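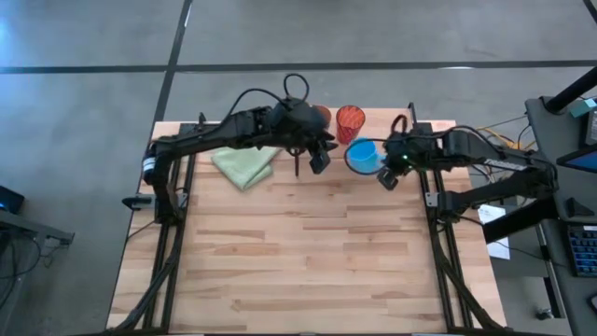 Abb. 7: Beide Arme am hinteren Tischrand, Becher und Tuch liegen bereit

4.2 Die erste Vorführung aufnehmen

Jetzt wird's endlich praktisch! Ich gehe davon aus, dass Juniteo auf dem Rechner läuft und ihr beide Arme nach Kapitel 3 referenziert habt. Wenn nicht, bitte zurückblättern.

1. Führungsarme in Ruhelage bringen, dann im Menü »Kopplung« beide Seiten einschalten. Erst links, dann rechts.
2. Aufgabe benennen. Ich nehme kurze Namen, »becher_66« zum Beispiel – lange Namen schneidet die Liste ab.
3. Fußtaster einmal drücken und loslegen.
4. Am Ende beide Greifer öffnen, zurück in die Ruhelage, Taster noch einmal.

Achtung: Beim Einschalten der Kopplung springt der Arm, wenn Führungsarm und Arbeitsarm zu weit auseinanderstehen. Hände weg vom Tisch! 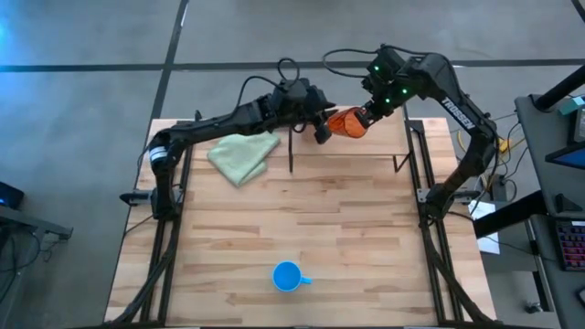

Übergaben in der Luft sind beim Vorführen das Schwierigste, und ich habe dafür eine Weile gebraucht (meine ersten vier Aufnahmen habe ich gelöscht). Am besten geht es, wenn eine Seite ganz stillhält. Der rechte Greifer hat den orangen Becher quer, die Öffnung zeigt nach links, und der linke steht offen daneben – aus so einer Stellung fahrt ihr nur noch mit links. Langsam, aber ohne Pausen, denn jedes Zögern lernt das Modell mit.

Hinweis: Verpatzte Aufnahmen gleich mit der Rücktaste verwerfen. In meinem Bestand lagen irgendwann 2478 Vorführungen, und das nachträgliche Aussortieren war wirklich kein Spaß.

4.3 Greifkraft beim Fernsteuern

5. Unter »Greifer« die Kraft auf 386 stellen (Skala ohne Einheit) und von dort in kleinen Schritten nachregeln.

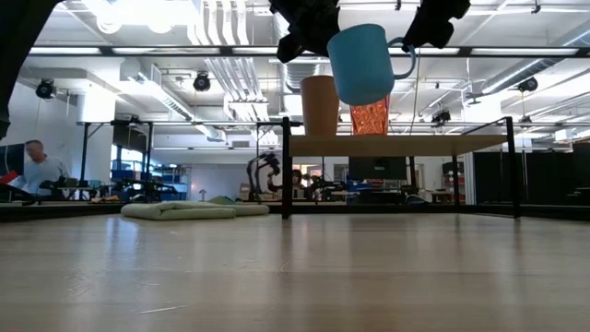
Mareike Ackermann schrieb mir zur Vorversion, sie lasse die Kraft beim Vorführen lieber niedrig und schließe den Griff dafür früher, sonst gewöhne man sich das Zudrücken an. Probiert beides aus, ich bin inzwischen auch eher bei ihrer Methode.

6. Einstellung speichern und die Aufgabe neu starten, sonst gilt noch der alte Wert.

Zurück | Inhalt | Weiter: 4.4 Aufnahmen prüfen

© Juniteo Handbuch · Kontakt · Nach oben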